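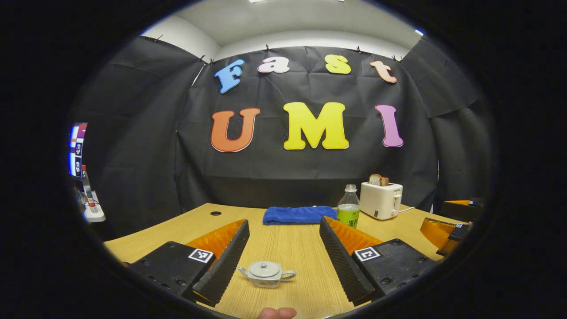
Tea goes first, the upstairs tenant said, and the toast should not be started until the pot has been filled, turned so that the spout points away from the bread, and left for as long as it takes to read the meter.

I wrote it down. At that time I was responsible for the breakfast sheet at the Laing building on Skastelgate. The sheet was one side of paper, kept in a plastic sleeve inside the pantry door, and it described how to prepare tea and toast for two people on the shared table. There had been sheets before mine. The one I inherited had been typed on a Datico label printer in eleven strips and glued down, and strip four contradicted strip seven.

The problem was one of sequence. The toaster took two minutes and a bit on the middle setting. The teapot held 300 milliliters to the underside of the lid and needed four minutes. If both were started together, the toast was ready first and cooled while the tea drew. If the tea was started first, somebody had to stand at the table and watch a clock. The old sheet resolved this by saying "use judgment," and the complaints began at that line.

I measured for most of March. I started at 6:30, before anyone else came down, and used the same loaf from the same shop in Milcombe so that the slices would be comparable. The shop cut them 19 millimeters thick, which was too much for the toaster. They went in with a push and came out with the upper edge pale. I tried turning them halfway through. I tried a lower setting, twice. The best result came from letting the bread sit out of the bag for a quarter of an hour, and I added this as step one.

The upstairs tenant came down on the ninth morning and read the draft over my shoulder.

"You have the towel last," the tenant said.

"It's for spills."

"Then it's too late when it's last."

This was correct. I moved the towel to step two and specified that it be folded flat and left in the middle of the table, within reach of both chairs. We sat down and carried out the sheet as written. I poured. The tenant watched the toaster and said when it popped, although it was loud enough to hear. There was a slice each. The tea was a little weak, and I noted it.

After that the tenant came down every morning. I did not put this in the notes, as it had no bearing on the times. It did affect consumption. The loaf ran out a day earlier and I had to change the order with the shop.

By the end of the month we had the sheet down to nine steps. The only item still open was step six, which dealt with the pot. I wanted a fixed time. The tenant wanted it done by color and would lift the lid to check, which let the heat out and made my figures for that morning useless. I explained this. The tenant put the lid back, waited, and lifted it again.

Then the tenant took a post in Milcombe, in the building over the shop as it happened, and moved out over a single afternoon. The van held 800 cubic feet and was not a third full. I carried two boxes down. Neither was labeled, so I labeled them.

The next morning I ran the sheet alone. The time for the toast was unchanged. I had filled the pot for two without adjusting it, and I drank half and let the rest go cold. On the second morning I did the same. On the third I left the pot in the cupboard and bought tea in a bottle from the machine at the corner of Skastelgate, so that step six could be skipped while I decided what to do with it.

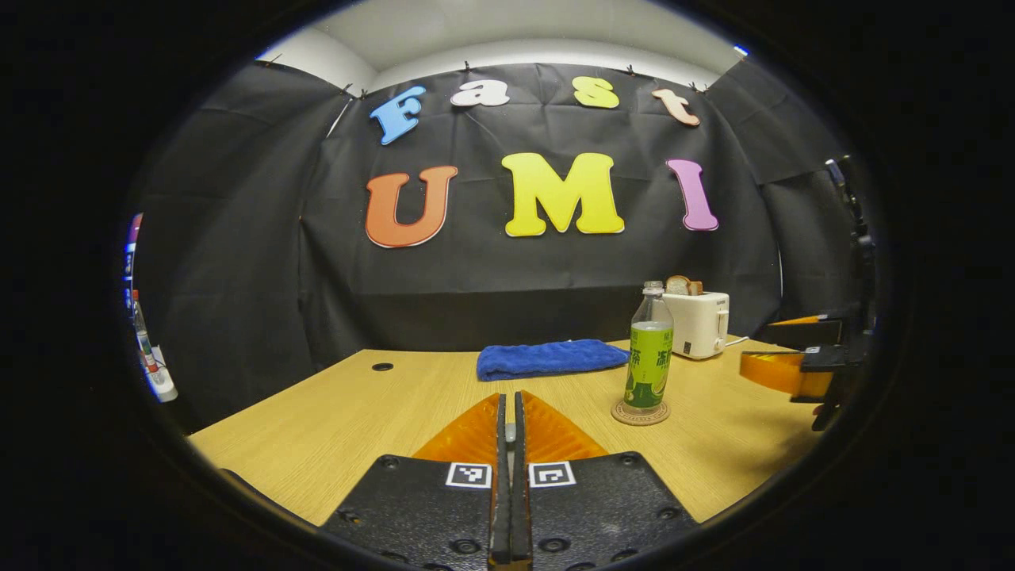 Towel, bottled tea on its coaster, bread in the toaster.

I went on putting in two slices. The toaster was rated for two, and I had no times for one.

The upstairs room stayed vacant into May. I had a letter from the shop with the monthly bill, and on the back of the bill, in a hand I knew from the margins of the draft, it said that the slicer had been adjusted and the bread would now be thinner. Under that it said: Six should be by color.

I tested the new slices at 6:30. They went in without a push and browned evenly to the upper edge, eleven seconds sooner than the old ones. I corrected step five. Then I took the pot down, rinsed it, filled it, and sat with my hand on the lid until it seemed long enough, and lifted it to look.

Step six was changed the same day — the other steps stand as issued. A copy went to Milcombe with the bread order, with a line at the bottom asking whether mornings there were free, and giving the time of the first bus.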